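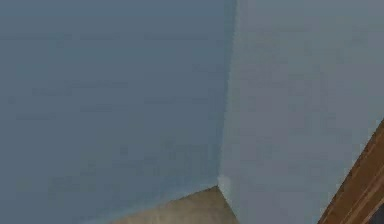
Fladix Payment Categories

README, version 2

Fladix is a set of card and transfer records labeled by spending category. It is meant for people who build budgeting tools, bank chat features or small bookkeeping apps and need something to test against before they get access to customer data. All records are synthetic. No bank account, card number or person stands behind any of them.

What is in the folder

transactions.csv holds the records, one per line.
categories.csv lists the 48 spending categories with a short definition of each.
merchants.csv lists the 131 merchant names used in the records, with a default category.
CHANGES.txt lists what was fixed since the first version.

Fields

id: a number, unique within the file
posted: day the payment was booked, counted from the first day of the account
amount: in cents, negative for money going out
merchant: key into merchants.csv, empty for transfers between people
memo: free text as a customer might see it in a mobile app
category: key into categories.csv
channel: card, app, web or branch

Amounts are stored as whole numbers. Please don't convert them to floats before adding them up. Refunds carry the category of the original purchase and have a positive amount.

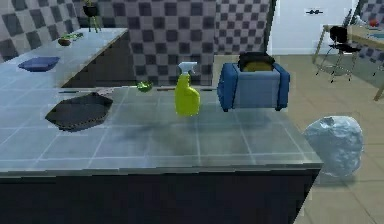 How the labels were made

Merchants were given a default category first. Two labelers then went over every record where the memo text pointed somewhere else, such as a grocery store selling a gift card. Where they disagreed, Relu Marinescu made the final call. The written rules are in the definitions column of categories.csv.

Loading

The Urkska loader reads the folder as is. With any other tool, set the encoding to UTF-8 and the separator to a semicolon, because memos contain commas.

Known problems

Cash withdrawals at a branch are labeled "cash" even when the memo names a purpose.
Subscriptions billed once a year are rare, so models tend to miss them.
The Dobre merchant group appears under two keys. They will be merged in the October release.
Memos are in English only.

Not suitable for

Fraud detection, credit scoring or any decision about a customer. The spending patterns were written to cover the categories and say nothing about how often people buy things.

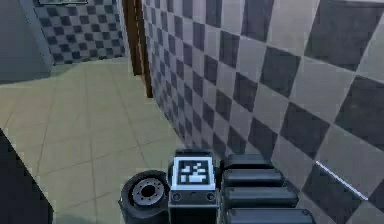
Simulated corridor with a checkered wall and a tiled floor.

License and contact

Free to use and change with credit to Fladix. Label corrections go to Relu Marinescu through the Erkska issue tracker. Include the record id and the category you would expect.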